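Taltia land their first number one, and I'm chuffed

14 Feb 2026

Well, I did not have this on my bingo card! Taltia's new single "Covoncombe" has gone to the top of the Flavasero indie airplay chart, their first number one after seven years of trying (and four near misses, if you count the Christmas one). 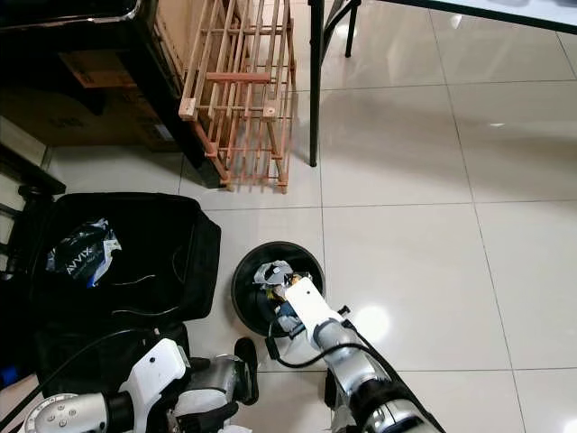 It picked up 1,137 spins for the week, up from 518 the week before, and I reckon I heard a fair few of those in the car. It's the slow one with the organ, named after the town where they wrote it. 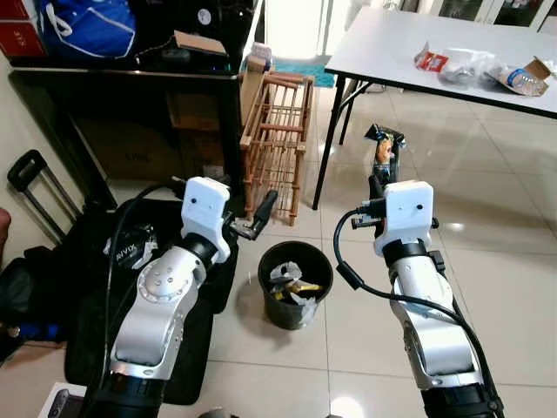 The album, Tô, is out in June. I've only heard three tracks, but the second one is a ripper – big daggy chorus, handclaps, the lot. My neighbours already know it by heart, poor things.
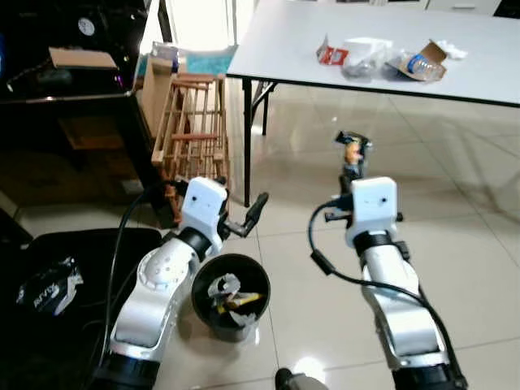 There's a hometown show planned as well, in a hall that holds 423, so get in early. I'll be the one down the front singing the wrong words.

3 comments

mozzie_bites: About time! Favourite band since the first EP.

lowtide: Organ one's good but the B-side is better.

kelpie77: Any word on vinyl?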